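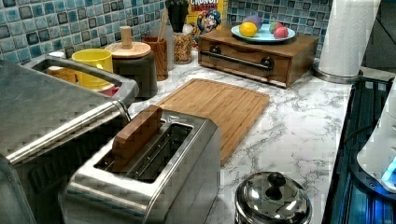 **Villalobos Association of Salon and Beauty Professionals**

**Minutes of the Regular Meeting, 12th September**

Held at the Nollgate Street training room. Wilmer Urrego presiding.

The meeting was called to order at 6:30 p.m. A quorum was present. Apologies were received from the Gistodcombe members, who had a licensing inspection the same day.

**1. Minutes of the previous meeting**

The minutes were approved with one correction. Under item 4, "brow lamination" should read "brow tinting." The Secretary will amend the filed copy.

**2. Matters arising**

The revised price list for shared supplies has been sent to all member salons. Two salons asked that disposable spoolies be listed separately from lash brushes. Agreed.

The question of late cancellation fees was carried over. The Chair asked that members send their current wording to the Secretary before the item is taken up again.

**3. Patch testing for lash and brow tints**

The Chair introduced the draft policy. Members currently follow different practices on how long before an appointment a patch test must be done, and on whether a returning client needs a new one.

The draft proposes the following:

- A patch test is to be completed at least 24 hours before any tint, lash lift or adhesive service.
- A new test is required when the salon changes product line, or when the client has not had the service since the previous March.
- The test site, product, shade and time are to be written on the client card and initialed by the person who applied it.
- A test done at another salon is not to be accepted.

There was considerable discussion of the last point. Several members held that a client who moves between two member salons using the same tint should not have to make an extra visit. The opposing view was that the salon performing the service carries the responsibility and should hold its own record. An amendment to allow transfer of records between member salons was moved and seconded. The amendment failed.

The policy was then put to the vote in its original form and carried.

**Action:** Secretary to circulate the final text and a printable client card.

**4. Faker product trial**

The education group reported on its trial of the Faker range of strip and cluster lashes. The lashes were considered comfortable and the bands flexible. The adhesive supplied with the range was thought slow to set, and two stylists noted that the lids of the tubes did not close securely once opened. Comments from clients were generally favorable, particularly on the shorter styles.

It was asked whether the Association would endorse the range. The Chair reminded the meeting that the Association does not endorse products and that the report is for members' information only. Salons wishing to stock the range should make their own arrangements.

The report was received.

**5. Membership and dues**

Paid membership stands at 257, against 275 at the same point last year. Most of the difference is made up of booth renters who did not renew after the spring. It was suggested that a half-year rate might suit members who change premises often. Opinion was divided, and the officers were asked to bring a written proposal with costs.

Reminder notices will go out to lapsed members before the end of the month.

**6. Continuing education**

The fall program will include a session on sanitation of tweezers and threading tools and a session on color matching for mature brows. The second session will need live models. Models must be patch tested under the policy adopted at item 3, and the stylist leading the session will be responsible for the cards.

A request for an evening class on bridal makeup was noted. Members willing to teach it should contact the Secretary.

**7. Other business**

A member raised the disposal of used wax and asked whether the city's guidance had changed. The Secretary will inquire.

The key to the supply cabinet is to be signed out in the book each time it is taken.

**8. Adjournment**

There being no further business, the meeting was adjourned at 8:10 p.m. Notice of the next meeting will be sent to members by mail and email.

Approved for circulation: Wilmer Urrego, Chair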